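June 24, 2023. Dye bench, Vostcombe.
Madder on wool, batch 9. Bath held at 60 C, alum mordant from the Sowa tub.

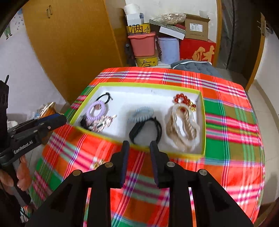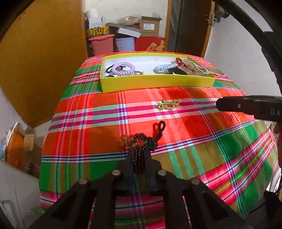 Color came up too brown again. Kálmán thinks it's the tap water, and I'm inclined to agree. What I want is closer to the orange-red in the plaid tablecloth, next to green, with no rust in it. Tied the 3 test skeins with cotton this time; the elastic left pale bands in the last lot. Ysaline has the Umik pH strips, need them back before the next bath. Dry weight of wool 758 g. Rinse ran pink longer than I'd like. Will repeat with distilled water and add chalk to one pot only.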